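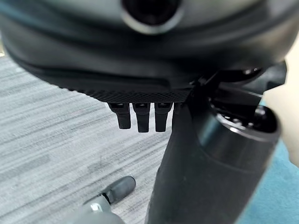

Wrist view, carpet some way below.

Jastesora is the student robot project of the Wetis club, and its aim this year is to tidy a sofa. We were asked at the open evening whether we might like to try something with a bit more glamour, such as football, and we said we'd think about it. We haven't.

The rules we set ourselves fit on a beer mat. One cushion, two arms, no human hands once the run has begun. The cushion must be picked up, squared off and put back where a reasonable person would put it. We spent most of an evening on what a reasonable person is, and the minutes for that are available on request (there have been no requests).

The arms are called Farouk and Orel. They were named before anybody had decided which was left and which was right, and there are still two schools of thought. If you hear a member shout "Orel, stop", both arms should be stopped.

The software is split into the part that finds the cushion, the part that decides where to hold it, and the part that apologises to the motors. The last one is 658 lines long and is the only one with proper comments. We have 4000 saved attempts from practice, a good many of which are the same mistake from slightly different angles.

A cushion is a rotten thing to grip, if you've never had to explain one to a computer. It has no fixed edge and no fixed middle, and it changes shape as soon as you touch it. A box has the decency to stay a box. Newer members generally start on boxes and come over to the sofa looking pleased with themselves.
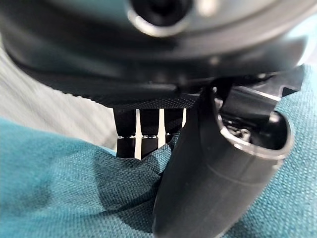
Why not just use a bigger gripper, Yung-ching Chou wanted to know in the comments, and then pick the whole cushion up from the top like a sandwich? My brother's team did that with bags of rice and it was fine.

We did talk about the sandwich. The trouble is that a bigger gripper is a heavier gripper, and everything we hang on the end of an arm makes the elbow sulk. Bags of rice also sit flat under their own weight, and ours puffs up again. But if your brother's team has a spare pair, we'd be glad to be proved wrong, and we'd pay the postage.

Close to the cloth, the wrist view is mostly finger and teal. The software has to make do with that, and so do we when we go back through the recordings looking for the moment it all went sideways.

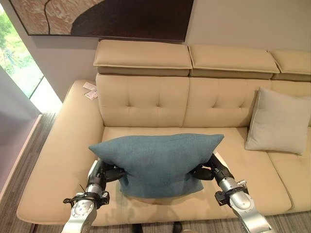 Page last changed: 2019-02-22

Both grippers on the cushion, just over the seat. The nip in the top edge is a known feature and comes from pinching in from both sides. Some people pay extra for it in hotels.

Squeeze is the setting we argue over most. Too little and the cushion slides out at the bottom, too much and it folds up in the middle like a deckchair. Craig McIver keeps the list of squeeze values, which he has now sorted by mood. We are trying a setting of 200 on both arms and have promised each other to leave it alone until May.

The paler cushion in the corner isn't part of the task. It may be promoted next year.

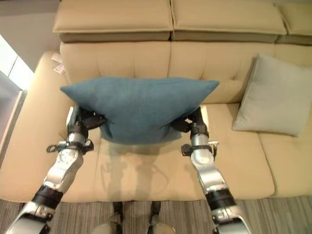 Teal cushion held over the middle seat, corners out like wings.

Still on the list: setting the cushion down without a flop, working out which way up it is, and a second cushion, which half the club regards as showing off. New members are welcome at any stage of the year. You don't need to know any programming, but it does help to have owned a sofa.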